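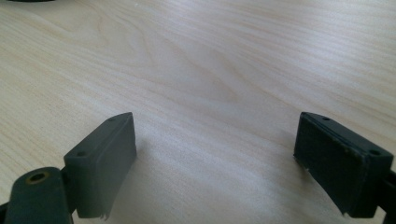

Home | Stories | Archive | About

Open Day at Premholm

February - by Asto Bandara

2 min read

I was in line before the doors opened, and I'd have waited until dark!

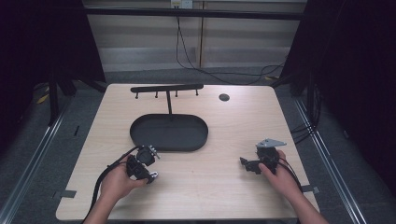 The guide let me hold both grippers. They were lighter than I'd dreamed - I squeezed and the fingers squeezed too.

"Every move teaches the robot," she said.

"Even my bad ones?"

"Slow down and it'll forgive you."
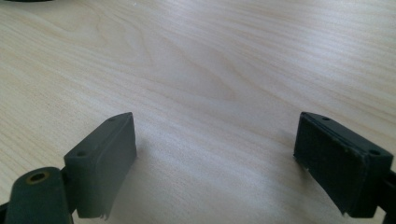
So I slowed down. I forgot the 40 people behind me and held my breath.

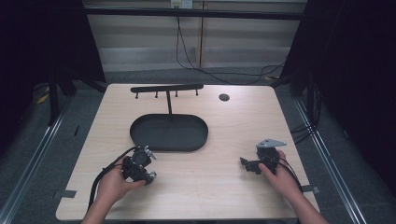

After Lunch

I got back in line.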